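3.2 Transfer of the cassette holdings

The second half of the project turned to the cassettes, and we were looking forward to it. Open-reel tape gets most of the attention in the preservation literature, but home and small-label cassettes hold a huge amount of music that was never issued in any other form. The Bellisgate collection has 1136 of them, nearly all recorded by local bands, choirs and dance groups, and many with handwritten inlays that are a pleasure to read in their own right.

Each tape was played on one of two decks, both serviced in March before the work began. The heads were cleaned and demagnetised at the start of every session, and the pinch rollers were wiped down again after each long tape. We set the azimuth by ear and by meter for every side, since a cassette made on a cheap portable recorder can sit a long way from the standard alignment. The gain in treble was often startling. On several of the choir tapes, words that had been a blur at the fixed setting could be followed easily once the head was matched to the recording.

Noise reduction was a harder question. Fewer than half of the inlays say whether it was used, and those that do are sometimes wrong. We therefore captured every side flat, with no decoding, and kept that file as the master. Decoding was then tried in software on a copy, using the Trekell tool set, and the result was kept only where two listeners agreed that it sounded right. This takes longer, but it leaves the choice open for anyone who comes back to the tapes with better tools - and we very much hope somebody will!

Speed was corrected in the same way. Where a tape included a piano or an organ we used it as a pitch reference, and where it did not we left the speed alone and said so in the notes. Tazi (section 2) argues that mains hum picked up during recording can serve the same purpose. We tried his method on seven tapes with no fixed-pitch instrument and were delighted with it. The hum was faint on all seven, but it could be traced through most of each side, and it showed slow drifts that none of us had heard.
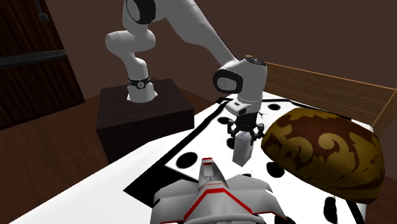 Figure 1. Simulated arm holding a small block-shaped container upright in its gripper.

Listening copies were made from the corrected files and levelled gently, with no further treatment of hiss. Early on we had prepared a cleaner set using the Jerkis filter, and on speech it did well. On music it took the edge off cymbals and shortened the decay of the room, and the players who came in to hear their old recordings preferred the plain versions. Hearing a rehearsal room as it sounded on the night, chairs and coughs included, was clearly a large part of the enjoyment.

The inlays were scanned on both sides and stored with the audio. Track titles were typed exactly as written, including spelling, with a second field for the usual form of the title where we knew it. We are grateful to Hicham Tazi for checking the Arabic and French titles, and for recognising two songs that had been listed as untitled. The catalogue as it stood in September 2024 is the version used for all the results in section 5.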